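Home Life > Repairs > Features

The Drip Economy
October
By the Home Desk

Print this article | E-mail this article

The faucet in my upstairs bathroom began dripping in the spring, and I did what any responsible homeowner does. I shut the door.

By summer I could hear it through the door, and by fall I could hear it through the pillow. I live in Vustelwood, a neighborhood built all at once by people who had clearly gotten a deal on one kind of valve, and when one house drips the rest follow within a few years. My neighbors talk about their shutoffs the way other people talk about their knees.

So I bought a cartridge. The hardware store had two that would fit, a Gokix and a Flonel, identical in every way except that one of them did not fit. I bought the Flonel. You can guess. I drove back for the Gokix, which came with a tiny packet of grease and instructions in which every drawing showed a different faucet from mine.

The first instruction was to turn off the water. My shutoff valve had last been turned by the builder, and it had no wish to be turned by me. I leaned on it. It moved a quarter of an inch and began to weep from the stem, so I now owned two leaks, one of them behind the vanity where I had to lie on my back to admire it.

I called a plumber. The first company offered me a window of 8 a.m. to whenever. The second wanted to know if it was an emergency, and I made the mistake of thinking about it. The third, Soliman, asked me to send a picture of the valve, looked at it, and said they'd be there by two.

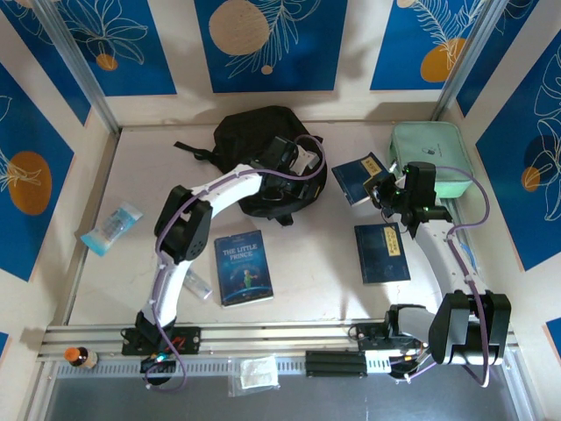
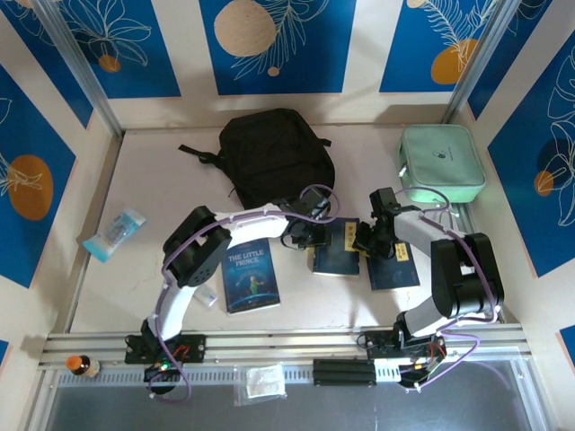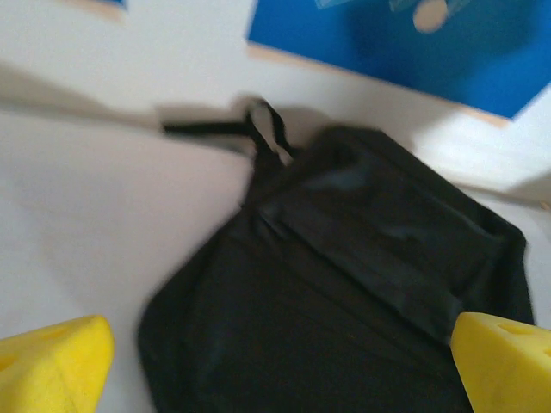

What the Plumber Saw

The plumber from Soliman looked at my valve for as long as it takes to read a stop sign. Then came the question I had been dreading, about where the main shutoff was. I led the way to the basement with great confidence and pointed at the gas line.

We found the main behind a shelf of paint cans I have been meaning to deal with since I moved in. It turned easily, and the house went quiet. I hadn't heard that kind of quiet in months and would have paid for it alone.

The new shutoff was in before my coffee got cold. The cartridge took longer, mostly on account of a retaining clip I had bent into the shape of a question mark with the wrong pliers. The plumber straightened it without comment. I have been judged out loud by professionals before and I prefer it.

Then we discussed the rest of the house, a conversation every homeowner has standing up. The valves under the other sinks were the same age and the same make. Replacing all of them while the water was off would bring the bill to $1000. Waiting until one let go on its own, with a ceiling underneath it, could bring it to $3000, and the ceiling would be a different contractor with a different idea of what 8 a.m. means.

I said I'd think about it. I thought about it until the plumber reached the front door.

The Part With Advice

Turn your shutoffs a couple of times a year, gently, all the way closed and all the way open. If one feels stuck, leave it stuck and call someone while it's still holding. Take the old cartridge with you to the store. Know which pipe is the gas.

And get the price before the work starts, including the trip charge. Mine was $30, listed on a line of its own under a heading called "Convenience," and I have decided not to ask whose.

The upstairs faucet is silent now. The one in the kitchen has developed a small whistle when you run the hot side, and I have been keeping that door closed too.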